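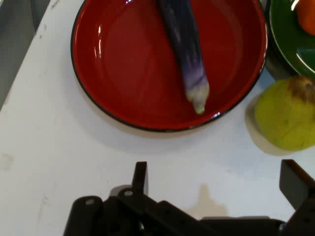

Bendik Engström thinks we should have stayed with blocks. Blocks are the same size every time, he wrote under my last post, and a student project has a deadline. Fair point. We're sticking with the food anyway, and I'll use this thread to explain where we are.

For anyone new: this is our term project for the manipulation class. The team is called Tumader. There are 3 of us. The assignment is to train an arm to move objects between dishes when it's told to in plain words, and then defend the results in front of the other teams.

The eggplant is the hard one. It's long, it's shiny, and the gripper has to close across the narrow direction. If the grasp is too close to one end, the other end swings down when the arm lifts. We lost most of March to that.

The pear is easier than I expected. The tangerine is in the middle. It rolls if one finger touches first, so we changed the approach to come straight down before closing.

Our software is split in two. Curomness is the part that records demonstrations and plays them back. Plivlow is the part that trains on them. Both names came out of a random word script and we never changed them. The rubric has no points for names.

Current number of saved demonstrations: 41 for the eggplant alone. We threw out a lot more than that. A demonstration gets thrown out if the operator stops halfway to think, and I do that more than anyone.

Someone on team Isaksson asked how we label them. One text file per run, with the object, the start, the goal, and whether it worked. It's boring and I'd do it the same way again. They were using a spreadsheet and two people kept overwriting each other's rows.

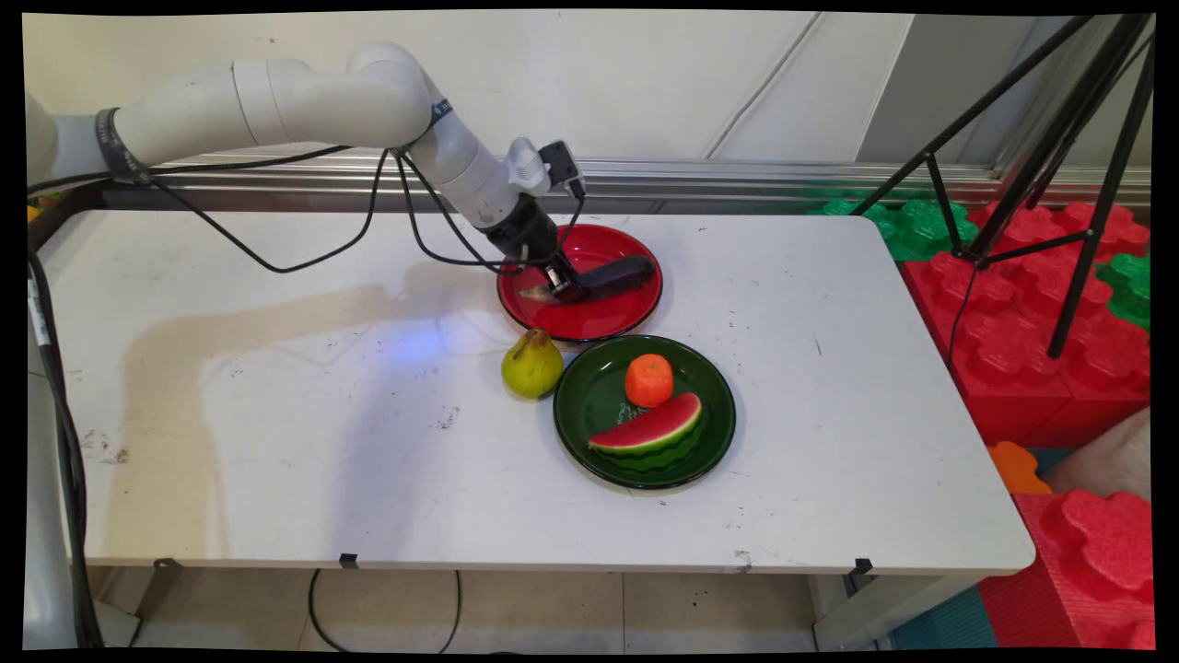 Do you train on the wrist camera only, or on the outside view too? Both. With the wrist view alone the policy did fine near the object and got lost on the way there. Adding the outside view made training slower, and we decided to live with it.

Training runs are 3000 steps for a quick check and longer overnight if the quick one looks sane. The quick check has saved us twice from a bad config file.

Demo day is May 17, 2025. Each team gets 3 attempts per task and the best one counts. No resets in the middle of an attempt.

Still to do: write the failure section of the report, redo the tangerine runs with the new approach, and get the stop button test signed off. I have the failure section. It's going to be the longest one.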